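Sorkasdale Residents' Handbook
Section 5: Shared Kitchens

Care of Countertops and Removal of Small Items

Residents are asked to leave the shared kitchen in a condition fit for the next household. Most complaints received by the Housing Office concern the countertop and the small items left on it after cooking or washing up: cloths, sponges, opened packets, gloves and scraps of paper. The guidance below applies to all kitchens in the Tanui and Buvham buildings.

Before wiping

Clear the counter completely. Wiping around objects leaves rings and streaks that show plainly on a white surface, and water collects underneath anything left standing. Move items to one side, sort them, and put each one away before taking up a cloth.

Paper and used wrapping go into the bins under the window. Cardboard boxes that are empty should be flattened and placed in the recycling crate. A box that still has something in it should be closed and returned to the household's own shelf. Opened food boxes may not be kept on the counter overnight.

Cloths, sponges and gloves

A cloth left in a heap dries slowly and will begin to smell. Rinse it in hot water, wring it out and hang it over the rail beside the sink. Cloths used on the floor are kept on the lower hook and must not be used on the counter.

Sponges should be squeezed out and stood on edge in the rack. The rough scrubbing kind is intended for pans and oven trays. It should not be used on glossy countertops, where it dulls the finish. Replace a sponge when it begins to crumble or holds a smell after rinsing. Replacements may be collected from Nyokabi Makori at the Housing Office.

Rubber and plastic gloves should be turned the right way out, rinsed and hung by the cuff. Thin disposable gloves are to be thrown away after one use.

Wiping the surface

Use warm water with a small amount of dish soap. Add 5 ml of soap to 2 liters of water; a stronger mixture leaves a film. Work from the back of the counter toward the front, and follow the curve of the edge by hand, as drips gather there. The seam where the counter meets the wall should be wiped along its length with a folded cloth. Finish with a clean, dry cloth.

Scouring powder, bleach and oven cleaner are not permitted on the countertops. Stains from tea, beetroot or turmeric may be treated with a paste of baking soda and water, left for 5 minutes and rinsed off. Stains that remain should be reported to the Housing Office and left alone. 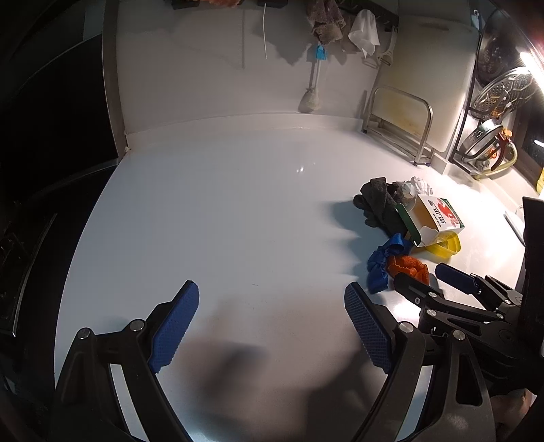 Page last changed: November. Responsible for this page: Wanda Pietrzak, Housing Office

Small items are best sorted by material. An orange scrubbing sponge, a dark gray cloth, a wad of white paper and an open cardboard box each belong in a different place, and a crumpled piece of blue plastic should be unfolded before a decision is made to keep it or discard it. Shallow plastic containers, such as the yellow one, are to be washed, dried and stored in the drawer.

Electrical items, including remote controls, must be kept clear of the area being wiped.

Items left behind

Anything found on the counter at the 10 p.m. check will be placed in the Trimero tub on top of the refrigerator. Unclaimed items are removed at the end of each month. Food is discarded at once.

Damage to a countertop, including burns, chips and lifting along the back seam, should be reported on Form 823, available at the Housing Office counter. Please give the building name and kitchen number on the form.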